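Setup and Upkeep of the Hand-Held Gripper Station
Gebremedhin Mamo and Mekdes Tekleab
2026-09-28

3. Station setup

The station has one table with metal rails on both sides. We laid a pale board over most of the top so the work surface stays matte and the grippers don't scratch the table. The two grippers are held by the operator, one in each hand, and each has a white marker plate on top. If a plate is bumped, the tracked position shifts and the session has to be thrown out.

Mekdes wrote the start-up check. The operator tightens both plates, opens and closes each gripper 22 times, and looks over the cables for kinks near the wrist.

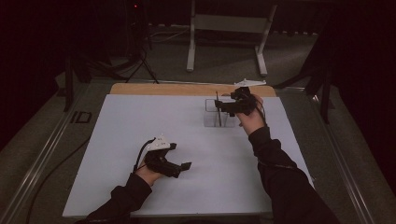
How often do the grippers need to be zeroed?

Once at the start of each session, and again after any drop or cable change.

In April the right gripper began to report a wrong closed position. The log gave 2,955 counts with the jaws shut, where the value after zeroing had been 2,923. We swapped the cables first and saw no change. Gebremedhin then opened the housing and found a loose set screw on the jaw shaft. He cleaned the screw, put on thread locker and left it overnight. The next reading was back at 2,923.

We now check that screw after every 40 sessions and write the closed reading in the station notebook. The left gripper has not needed a repair so far.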